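Sastetti Path Follower
A camera-only route module for small outdoor robots

Developed at Soltberg by Salim Mushi and Eleni Dumitrescu
Current release: December 2023

Overview

Sastetti keeps a small wheeled robot on a path using one forward camera. There's no map to build first and no lane paint to look for. You give it a rough direction, it works out which part of the ground ahead is path, and it sends steering commands to your base. We've been living with this thing for a long while now and we still get a kick out of watching it take a curve by itself.

It is the packaged form of the method we call Golob, which began as a training experiment and grew from there. The research code and the module run the same network, so results you get on one carry over to the other.

How the method works

Most path followers we tried learned what pavement looks like. That goes fine until the light changes, and then a tree shadow reads as a hole or a wall. Golob is trained on pairs of moments from the same drive. The network sees the view now and the ground the wheels covered a few seconds later, and it has to predict the second from the first. Whatever the robot rolled over counts as path, whether it was dark, bright, patchy or covered in leaves. Nobody draws outlines by hand, so collecting more data just means going for another drive (we like that part a lot).

The output is a strip of likely ground, drawn out to 40 feet ahead, with a confidence value for each step. When confidence drops, the base slows down. If it stays low for three seconds, the base stops and waits for a new direction.

Training data

The release model was trained on 84 drives over 11 routes, mostly park paths, campus walks and service roads. Eleni drove nearly all of the July set, which has the hardest light: low sun, long shade, pale concrete that washes out. Three routes were held back completely and used only for testing.

What we found

Shade was the big win. On the held-back routes, the older color-based follower braked at shadow edges again and again, and Golob mostly drove straight through them. Changes of surface came out well too. Soft edges are still the harder case – where grass creeps over the asphalt, the predicted strip can wander toward the lawn before it settles.

View from the robot on a park route, with tree shade over the near asphalt, a guardrail on the left and sunlit concrete farther along:

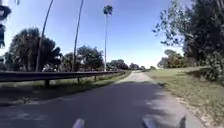

What's in the kit

Astine camera mount with tilt lock
Compute board with the release model installed
Power and data cables
Printed setup sheet
Sample drives from the held-back routes, with the logged steering

Fitting notes

Mount the camera facing forward and level from side to side. A little of the chassis showing at the bottom of the view is fine, and the model was trained that way. Run the short calibration drive on any straight stretch, then again if you move the mount.

The module doesn't detect people or vehicles. Keep your own obstacle stop active at all times.

Research use

Labs can ask for the training code and the full drive logs. Write to Salim with a line or two on your base and your routes. We'd especially love to hear from groups with snow or gravel – we have neither, and we're very curious how the predicted strip holds up.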